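How to Organize a Small Entryway

Posted Thursday, February 13, 2020

A small entryway fills up fast. Coats, bags, mail and shoes all land in the same few square feet, and most of them stay there until somebody trips. The steps below take an afternoon. They work for a narrow hall, a corner by the back door, or an apartment where the front door opens straight into the living room.

What you need

Tape measure
Pencil and painter's tape
Two boxes or large bags
Wall hooks, screws and anchors
A shoe rack or bench
A washable mat

Step 1: Empty it

Take everything out, including what is hanging on the back of the door. Sweep and mop the floor, wipe the baseboards, and wash any scuffs off the wall. Leave the space empty until you have finished measuring.

Step 2: Sort

Use one box for things that belong in another room and one for things to give away. What is left should be what you use every week. Out-of-season coats go in a bedroom closet. Ours swap over in June, when the raincoats come down and the heavy ones go up.

Step 3: Measure the door swing

Open the door all the way and mark where it reaches with painter's tape. Nothing taller than the mat can sit inside that line. Then measure the wall you have left. In our hall in Clurkside that was 130 centimeters, enough for a rack and a narrow umbrella stand.

Before you buy anything, tape the outline of the furniture on the floor and live with it for a day or two. Walk through with grocery bags. If you keep stepping on the tape, the piece is too deep.
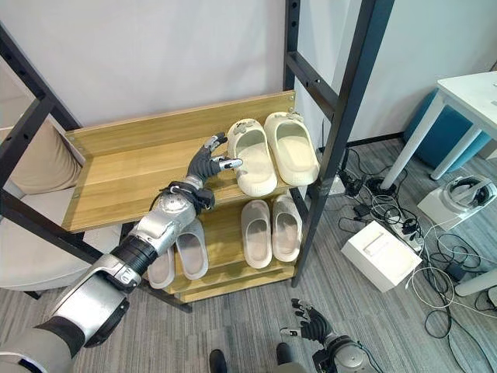
Put the shoes people wear every day at the easiest height to reach and the rest lower down. Two pairs per person is a fair limit. Anything over that goes back to the bedroom. Wet boots should dry on a tray first – wood shelves will swell if water sits on them.

Step 4: Hang the hooks

Adult hooks go at shoulder height. Children's hooks go where the child can reach without stretching, so have them stand against the wall while you mark it. Screw into a stud where you can. If there isn't one, use anchors rated for more than the weight of a full backpack. Stick-on hooks are fine for keys and dog leashes but not for winter coats.

Step 5: Give small things a place

Use one shallow bowl for keys and one tray for mail. Deep baskets turn into junk drawers, so skip them. Empty the mail tray on the same day each week – we do it the night before the recycling goes out.

Step 6: Check it after a month

Look at what is on the floor. If bags keep ending up there, you need another hook or a lower one. If the bowl is full of coins and receipts, get a smaller bowl. Move things until people use them without being told, then fill in any screw holes you no longer need and touch up the paint.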